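Trucos caseros: llaves que no se pierden

Yo era de las que vaciaban el bolso entero en el portal, así que un día me senté con todas las llaves y puse orden. Lo primero, despejar una superficie lisa y dura (el mármol va de maravilla, porque una anilla pequeña se ve enseguida) y apartar lo demás, ¡que siempre se cuela algún juguete!

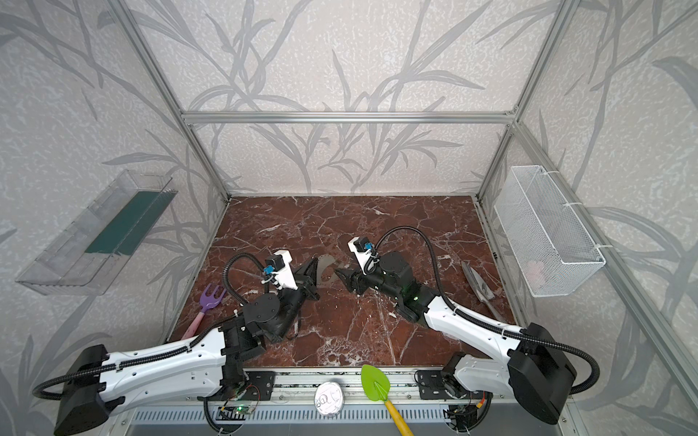

El rastrillo morado de juguete, también sobre el mármol.

Luego, un color para cada puerta. Las fundas de goma para la cabeza de la llave las compré en Vasconcelos, un paquete de 200 que me durará toda la vida, y el verde se lo quedó el trastero. Para abrir la anilla sin dejarte las uñas, mete el canto de una moneda y ve girando la llave poco a poco.

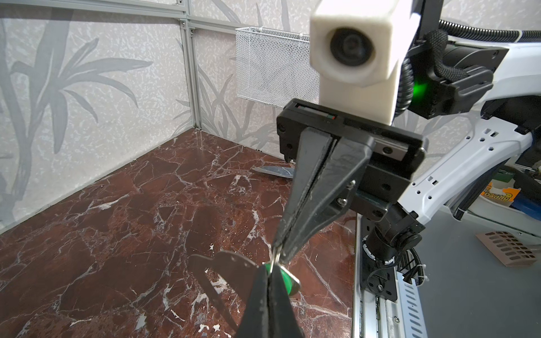
Llave con funda verde y chapita metálica en la misma anilla.

Y en la chapita nunca pongo la dirección, solo una inicial. Las copias viejas las repaso cada agosto.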